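Femomden Help > Motion planning > Collision maps

Planner says "no path" to the drawer on most tries, but the way looks clear

Siriporn Thongsuk
Posted 16/03/2021

I'm using Lesutitz 8 for planning and Fuvow for the camera side, with a single arm working over a kitchen counter. The job is to go from a rest pose above the chopping board to the front of a small wooden drawer unit at the back, close the fingers, and pull. There is one view from overhead and another looking across the counter, and both go into the same voxel map. 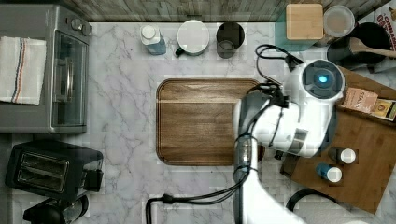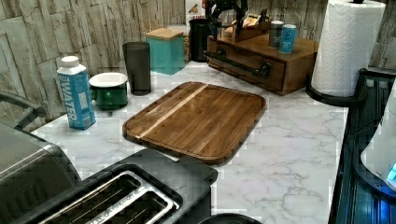
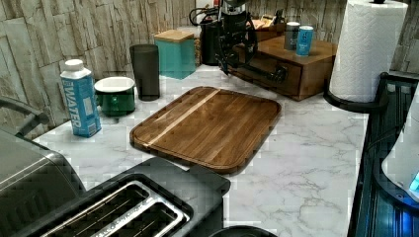

The last leg is where it goes wrong. Out of 17 tries from the same rest pose, 11 ended with "no path found" after the full 1000 iterations. The others planned in a second or two and the arm got to the drawer without trouble, so I know the goal pose is reachable.

Nothing on the counter was moved between tries. I've checked the goal pose, the joint limits and the tool offset. I have also planned the same move with the voxel map switched off, and then it works every time.

When I draw the map, there are occupied voxels in the space over the board where there is nothing. They come and go. Sometimes it's a thin sheet, sometimes a lump at elbow height. Turning the map resolution down makes it worse, and turning it up makes planning very slow.

Things I've tried:

Raising the iteration limit. No difference apart from the wait.
Clearing the map before each plan. Better for the first plan, then back to the same.
Swapping the planner for the other sampling one in the menu. Same result.
Recalibrating the overhead camera. The error was already small and it didn't change much.

Is there a setting for this, or do I have to write my own filter? I'd like to keep the map on, because things do get moved about on the counter during longer runs.

tobermory_lad

Had this on an older version. Set the padding to zero and it goes away.

pipwright

Please don't set the padding to zero on a counter with that much standing on it. It will hide the fault until the arm clips something.

From what you describe I think there are two separate problems, and I'd look at them in this order.

First, the arm is getting into its own map. Fuvow is meant to cut the robot out of the depth data before it goes to the planner. It does this by taking the joint angles, working out where each link is, and deleting any points inside those shapes. Two things spoil it. One is the cables. They aren't in the robot model, so any loop that stands away from the arm is treated as an obstacle, and it travels with the arm. The other is timing. If the camera stream is compressed and sent over the network, it arrives later than the joint angles. The filter then cuts out the arm where it is now and leaves behind the arm where it was a moment ago. You get a lump roughly the shape of the elbow, hanging in free space. Clearing the map helps once and then the next move fills it again, which matches what you say.

To check the timing, hold the arm still for a few seconds, clear the map, and look at it. Then swing the base joint slowly and look again. If the map is clean when still and dirty when moving, it's timing. If there are voxels stuck to the arm even when it's still, it's the cables.

For timing: in the Fuvow config, look for the stamp source on each camera. The default is arrival time. Change it to capture time, and then set the joint buffer long enough to cover the delay. The filter will look up the joint angles that go with the image. If your camera doesn't give a proper capture time, you can put in a fixed offset by hand, but measure it with the arm moving at the speed you really use.

For the cables: add a couple of capsule shapes to the model, attached to the links that carry the loops, and mark them as "filter only". That way they are removed from the depth data but don't count when checking for collisions. Make them generous. If you use ordinary collision shapes you'll find the arm is always touching itself.

Second, see-through and shiny things. A smoky plastic tumbler gives poor depth, and so do clear containers and bright metal. Some of the points land behind the object and some land in front of it. I'd guess your thin sheet comes from something like that, though I can't be sure without the map. What worked for us on Kaewkla was to raise the number of hits a voxel needs before it counts as occupied, and to let both cameras clear space as well as fill it. Check the second part, because in Lesutitz only the first camera in the list is allowed to clear. It's a tick box called "carve", one per camera.

Leave the resolution where it was. Coarse voxels make every stray point bigger, so the gap in front of the drawer closes up sooner.

Siriporn Thongsuk

Thank you. I did the still and moving test. Still: a few voxels near the top joint, always in the same place relative to the arm. Moving: a whole trail of them behind the elbow. So both.

Stamps were on arrival time for the overhead camera and capture time for the other one, which I had not noticed. I've changed the first. The trail has gone. I've put one capsule on for the cables and will do the second tomorrow.

"Carve" was off for the side camera. I've ticked it, but the sheet still shows up now and then when the arm is parked over the board.

pipwright

When it's parked over the board it blocks the overhead view of what is underneath, so that camera can't clear there. The side camera has to do all of it. Try a rest pose further to one side, or ask for a fresh map just after the arm has moved off.

n_oakes

One to add for anyone finding this later. If you pull the drawer open, it becomes an obstacle that the map didn't have when the plan was made. Lesutitz checks the new voxels against the gripper and stops partway with "start state in collision". You have to allow contact between the fingers and the drawer region before the pull and take it away again after. There's a call for it in the task file, under allowed pairs. It takes a named box, so you'll need to draw one over the drawer front first. Make it a bit deeper than the drawer travels.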